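Stendbridge Play Library
Minutes of the kitchen sorting meeting, June
Start: 7 p.m.

1. Minutes of the last meeting
Approved with one correction. The Maillard order was for 29 plates and bowls, and the earlier minutes had 72.

2. Play kitchen sets
Members went through the pieces on the white table. The green mug stays with the set. The ketchup bottle has been going back on the shelf by itself and getting left out of loans. It was agreed to store it in the green oval piece so the two go out together. 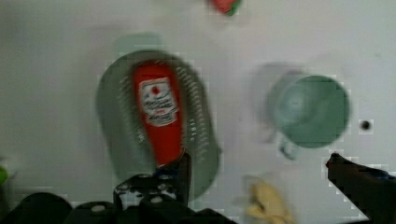
Labels for the bins were discussed. Printed labels were preferred to handwritten ones. Zoretti quoted eight dollars a sheet and this was accepted.

3. Food and small appliances
The strawberry and the peach will be listed on the loan card by name. The small blue bowl and the large round plate stay in the same bin. The toaster oven is too big for the bin and will be loaned separately.

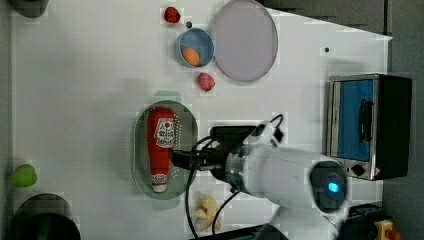 Item 3: play food, dishes and toaster oven on the table.

4. Shelving
Trilteck has not replied about the brackets. Carried over.

Meeting closed at 8:29 p.m. Next meeting in July, same room.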